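February, 14:20. Sorting bench, white trays, second round

Carried on from Agnese's notes on the fibre shedding. The question is still whether the fluff on the bench top comes from the Bokell wadding or from the wipes. Dionysis thinks wipes. I have no view yet.

Bench top cleared and wiped along the grain with a damp Rodberg cloth, then left 38 minutes with the door shut. Tray set down near the back, front lip parallel to the bench edge. Wadding cut into strips and laid in the tray, lifted out, laid in again, 6 cycles. No wiping between cycles. Strips bagged afterwards and labelled R2.

Notes on the surface. The grey wood-grain finish is poor for this work. White fibres show up well enough against it, but the streaks run in much the same direction as the fibres tend to lie and a short one is easily missed. Low light from the side helps. Light from overhead does not, and it turns the inside of the tray into a plain white patch where nothing can be made out. For the next round I would like a plain dark sheet under the tray and a dark liner inside it. Agnese has offcuts of the black Nasberg board, 500 mm wide, which would do for the bench.

Weights. Tray before: 1,421 g. Tray after: same reading. The scale is too coarse to say anything about lint, so this only tells us that no strip was left behind. Will borrow the fine balance if it comes back from Escobar in time.

Handling. The strips catch on the tray lip when drawn out at a shallow angle. Lifting straight up is slower but cleaner. I changed to lifting straight up at cycle four, so cycles one to three are not comparable with the rest and should be left out of the table.

Collection. Tape lifts from the bench in front of the tray and from the left side, one strip each, stuck to acetate and put in the folder behind the R1 set. Tape from the right side was spoiled when it folded over on itself. Not repeated.

To do:
Blank run with the tray only, no wadding
Same again with wipes only, for Dionysis
Ask Agnese which cloth was used in round one
Replace the tape, the roll is nearly out

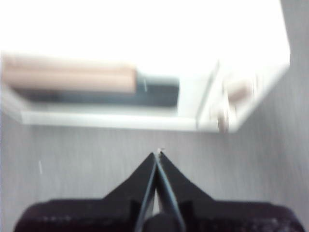

Bench top and white tray. Small white speck or fibre on the grey, left of centre.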